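Home > Toys and Games > Building Blocks

Mixed tub of big blocks — how do I sort them, and is my gray surface bad for them?

posted by mudroom_marigold

Hello all, and sorry in advance for the long post, I never did learn to keep these short! I brought home a big tub of secondhand building blocks in June, the chunky kind for little hands. The lady at the sale said there were 500 in it, and I have to take her word for that. She also said it was mostly Tekar with a bit of Kurner mixed in, and she had no idea which were which. There's no box and no booklet.

My first trouble is the shapes. The plain ones I can handle, but I keep coming across pieces like the yellow one with the rounded edge, and ones with a square opening like the black one on top of the stack. I can't decide if those go in with their color or get a bin of their own. I only have four bins, so whatever I pick I'm stuck with for a while. 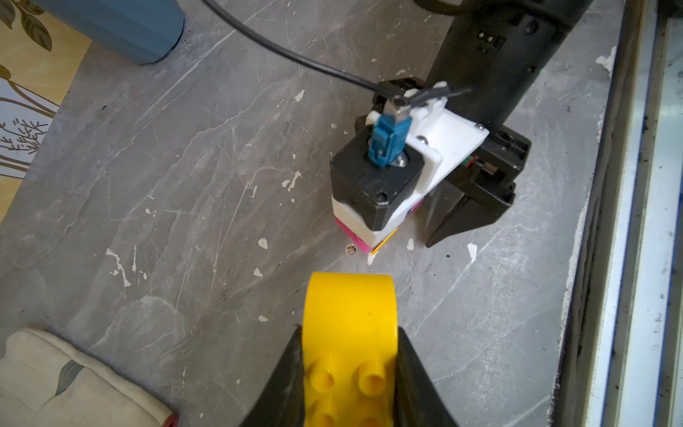

More details from mudroom_marigold

I should have said more about where we build. It's a hard gray surface with pale streaks all through it and little white flecks scattered over the top, and it has seen better days. I love it for building because a stack stands so much straighter there than on the rug. But I do wonder about those flecks. If they're loose grit, am I scratching up the blocks? And could a crumb of it get inside the studs, the ones that are hollow on top, and keep the pieces from pushing together?

The other thing is size. I put a small blue one next to the yellow rounded one so you can see what I mean. They both have four studs, but the blue is a good bit smaller. Is that a different brand, or just a smaller piece of the same one? I'd hate to toss it if it belongs.

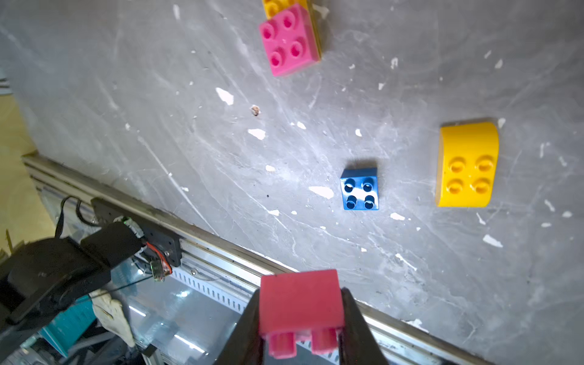 The small blue block, the yellow rounded one, and two pinks. The pink toward the top is sitting on another yellow.

Replies

porchlight_and_pie

Oh, what a nice find! We had a tub like that for years and I still miss it — the clatter, not so much.

Please don't sort by color. I know it looks pretty, and I did it myself with 570 blocks over a whole rainy week, and it was a jumble again before supper on the first day it got used. What stuck at our house was sorting by shape. With your four bins I would put the plain square ones in the first, the long ones in the second, anything rounded in the third, and everything odd in the last one (openings, slopes, wheels if you have any). A child who wants a rounded piece can find it fast, and color is easy to spot by eye once the shapes are together.

As for the little blue one, try it before you toss anything. Push it onto the top of one of your pinks, then turn the two over and try it the other way around. If it grips both ways and comes off without a fight, it belongs with the rest as far as I'm concerned, whatever name is on it. If it wobbles or has to be forced, give it a separate bag. I had 51 strays when I finally finished testing mine, and they went into a pillowcase and became bathtub toys.

dadof_loudones

tekar and kurner fit fine. weda doesn't. look inside the bottom, ours had the name there in tiny letters. bring a flashlight

slowcooker_sundays

I can speak to the surface, having built on a worn one for a long time. Rub your palm over the white flecks. If they stay put they're part of the finish, or places where it has chipped, and they won't travel anywhere. If they come up on your hand, wipe the whole thing down with a damp cloth, let it dry, and wipe it again, and after that a quick dusting before you play ought to do it.

I wouldn't fret over scratches on the blocks. Sliding them around will dull the bottoms some, and the kids won't care one bit. Grit in the studs is a little more of a nuisance. I go over the tops with an old soft toothbrush and warm soapy water, then set them stud side down on a towel overnight so the water drains out. Don't use the dishwasher unless you know the brand can take it. I ruined a batch of Yadav blocks that way and they never clicked again.

If the surface turns out to be shedding for good, a thin smooth mat on top will still give you straight stacks. Put something grippy under the corners.

mudroom_marigold

Thank you, all of you! I did the palm test and most of it stayed put, with a bit of chalky stuff coming up, so the damp cloth is out now. I'm going with shapes for the bins. The flashlight idea is a good one too, and I'll go through the bottoms this evening once the little ones are down. Does anybody know if Kurner made a smaller size as well as the big one?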